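Warnstead House Residents' Association
Minutes of the January meeting
Held in the ground floor meeting room, start 19.05

Present: Hanneke Meijer (chair), Mr Malý (minutes), the residents of the upper flats, and one guest from Floton, the firm which made the offer for the shelves.
Apologies: received from the family in the garden flat.

1. Minutes of the previous meeting
The minutes were read and accepted with one correction. Under point 4 it was written that the lower floor would be painted in spring. It should say that prices for the painting will be asked in spring.

2. Letter from the insurance
The chair read the letter aloud. The insurance wishes that the escape way on the lower floor stays free at all times, also during parties. Bicycles and prams may not stand there overnight. Mr Malý will write a short notice and hang it beside the front door.

3. Common room
The longest point of the evening. The question was how the built-in shelves on the curved wall should be used, and who may put things there. At present the compartments are used by everybody and there is no agreement.

Hanneke Meijer said she likes the wall as it is and would prefer that the shelves stay almost empty. Two residents did not agree. They said that a common room without books and games is a corridor with a nice ceiling. After some discussion it was decided that books may be placed there, but no boxes, no shoes and no post.

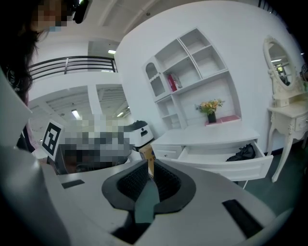

3a. SHELVES AND NICHE

The shelving unit is white, like the wall, and its compartments are not all of the same size. For this reason the Floton offer for inserted doors is difficult: every door would have to be made separately. The price is 569 for the complete unit, or 400 if the niche with the arch on the left side stays open. The guest explained that a door in an arch costs more work than all the straight ones. The meeting thanked him for the clear answer.

Decision: no doors this year. The offer is kept and may be discussed again after the painting.

The red binder stays on the middle shelves. A proposal to move it to the cellar was refused — people should be able to find it without asking for a key.

3b. RAILING

The black railing of the balcony was inspected by Narnilura in autumn. It is firm. The report asks only that nothing is hung over the horizontal bars, also no blankets and no washing. Parents are asked to explain to the children that the bars are not for climbing.

3c. LIGHTS

The ceiling lights under the balcony are often left on during the night. It was asked if a timer is possible. Mr Malý will get a price before the next meeting.

4. Other matters
A resident asked whether the common room may be booked for a birthday. Yes, with a note to the chair 2 weeks before. Whoever books it also cleans it.

The meeting closed at 20.40. The next date will be sent by letter.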